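Section 7. Hanging the Costard blackout cloth

Read this section before you cut anything. The printed card in the box says the job takes ten minutes and needs no tools. We have not managed either.

What you need: the cloth, the bracket pack, a pencil, a level, a step stool and a second person. The Costard pack includes adhesive pads. They may hold on clean painted metal. We would not trust them on plaster, whatever the wrapper promises.

1. Wash and dry the walls. Let fresh paint cure first.

2. Mark the bracket heights on both sides with the level. Measuring up from the floor assumes your floor is flat, and it probably isn't.

3. Screw the brackets in. Tug each one hard before you hang any weight on it.

4. Hang the back panel first and pull it tight from the center out.

5. Hang the side panels. Leave them a little slack until the back panel has settled overnight.
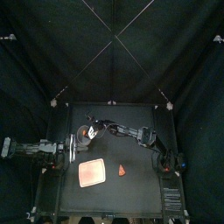 Figure 7-1. Dark cloth on three sides, with a white bracket high on each side wall.

6. Close the seams with the clips supplied. Start at the top — starting at the bottom leaves a gap you will end up chasing.

7. Turn off the room lights and look for leaks at the corners. Wait a few minutes for your eyes to adjust.

NOTE: The cloth is sold as "wrinkle free." Expect creases. A cool iron on the back side helps with some of them, and the rest you may have to live with.

CAUTION: Keep the cloth at least 400 mm from any lamp or heater. The flame-resistant label applies to new, unwashed cloth. Treat washed cloth as though it had no rating at all.

CAUTION: Do not cover vents, sprinklers or exit signs.

Spare clips are part number 73 in the Flalldale catalog. Older Butkienė clips look the same but are slightly wider, and they slip.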